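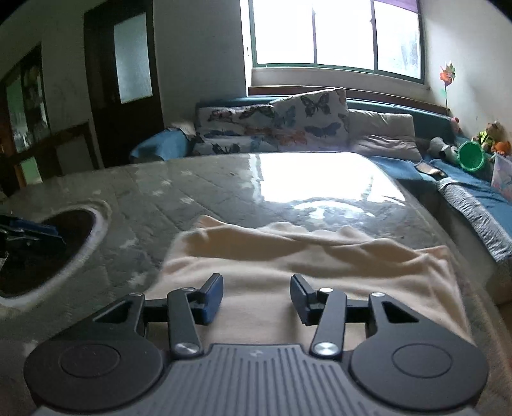
Budget for a set of hand-held grippers, cloth folding at home

Posted in Equipment and Buying
Sunday, June 29, 2025

Charoen Phetsri
We are planning a small project where people record themselves folding blankets and other soft things in their own homes, on beds and sofas, with hand-held grippers. I have been asked for a spending plan before we order anything. The quote I have from Jolus is 115 per gripper, with finger pads at extra cost, and I have 2,762 in total to work with. I was going to put nearly all of it into grippers, so that as many homes as possible can work at the same time. Two go to each home, one for each hand. Is that sensible, or should I hold some back? Also, do people buy spare pads at the start or wait until they need them?

Trerdale
Hold some back. We spent everything on units the first time and then had no money for postage, cases or memory cards. I would set aside 400 before you work out how many grippers you can afford. At your price that leaves enough for 20 units, so ten homes, with a little over for pads.

Buy the pads at the start. On fleece and thin cotton a worn pad slips long before the linkage gives any trouble, and a second order means paying delivery twice. Ask Jolus whether the pivot screws are a standard size as well. If they are, get a bag of them locally and put a small screwdriver in each case.

Also plan for two units sitting on a shelf. When one breaks in somebody's house you want to post another the same day. So I would say nine homes and one spare pair.

Grurnton
Just get cheaper ones. I paid 103 each from a different seller and they were fine.

Akgül
The difference between 103 and 115 is 240 over 20 units, so it is worth asking, but check what is in the box. Mine came without pads or a charging lead and ended up dearer.

One thing to add to the plan is time for the homes themselves. Rooms differ a lot, and strong light from a window on anything shiny, plastic covers for instance, can spoil a recording. I would send one pair to two or three homes in turn before placing the full order. You lose a couple of weeks, but if the pads are wrong for blankets you have only bought two grippers. We skipped that step in January and had to replace every pad we had.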